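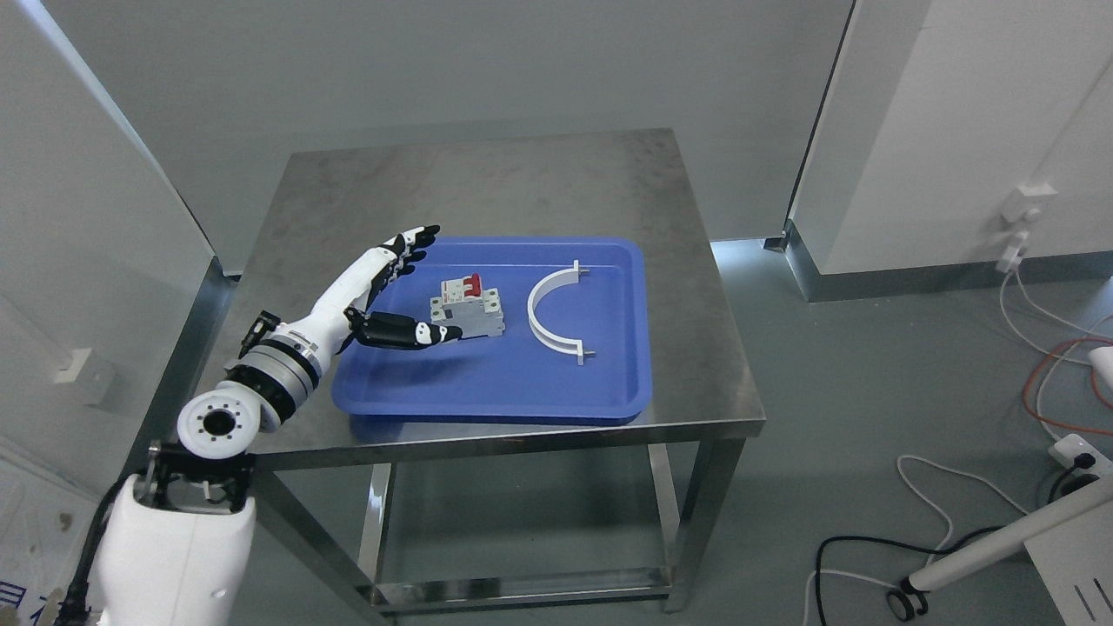
Unit 6: Assessing a Packaged Handling Kit
Course handout, Applied Automation
Module tutor: Farhad Nikzad

Purpose of the unit

Students will review the Rudon handling kit as a prospective buyer would. The kit is sold by Prokness as a single package: arm, five-fingered hand, control software and a year of support. The written review is due on the Monday after the second laboratory session.

What is supplied

The arm and hand arrive already joined and tested. The table, the tray and the parts to be handled are provided by the buyer. For this unit the parts are a miniature circuit breaker and a white semicircular bracket, presented in a blue plastic tray on a steel table. The two differ greatly in shape, and students should consider what each demands of the fingers.

Terms of the offer

The supplier quotes a setup time of 60 minutes and a service interval of 3000 hours. Replacement fingertips are sold in sets at 295 pounds. The support contract covers up to 6 visits a year. Travel is charged separately, a point often missed at first reading.

Laboratory procedure

Each group begins with the breaker. The hand is to close on the body of the part, lift it clear of the tray and hold it above the table until the tutor gives the word.

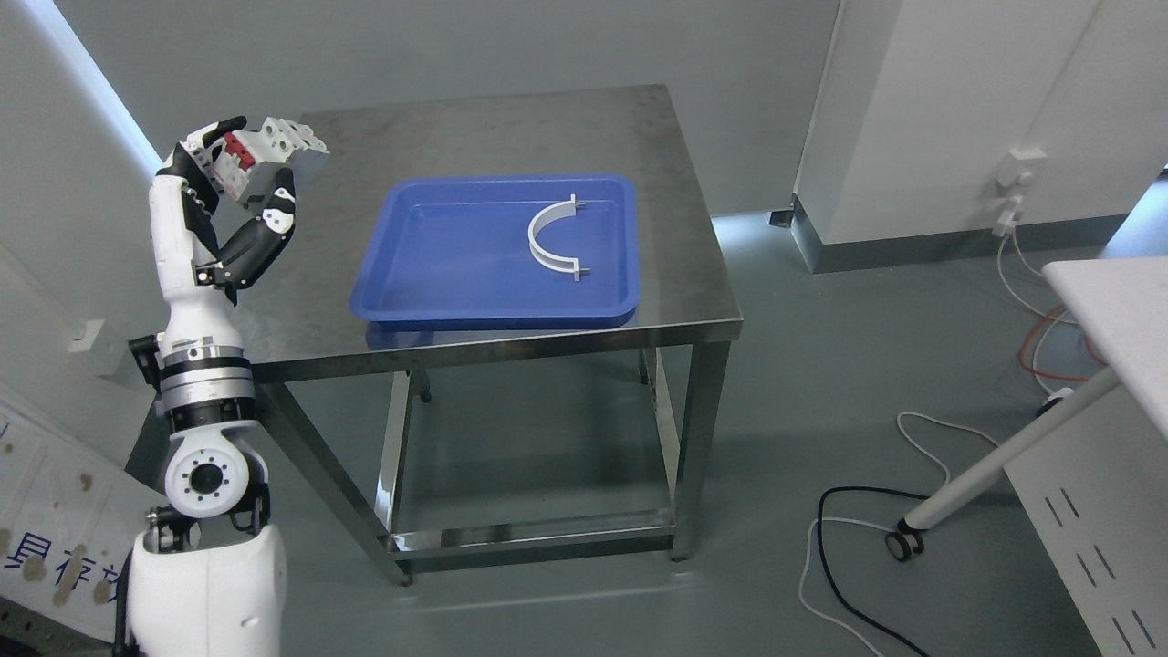
The group then records the grip used, the position of the thumb and any contact with the rim of the tray. The bracket remains in the tray during this stage and is attempted separately. Failed attempts are to be entered in the log in the same way as successful ones.

Written review

The review should compare the kit with the Calloway two-finger gripper studied in Unit 4. Claims made in the sales literature must be kept apart from results obtained in the laboratory. Questions on the terms of the offer should be addressed to Arash Babaei before the second session.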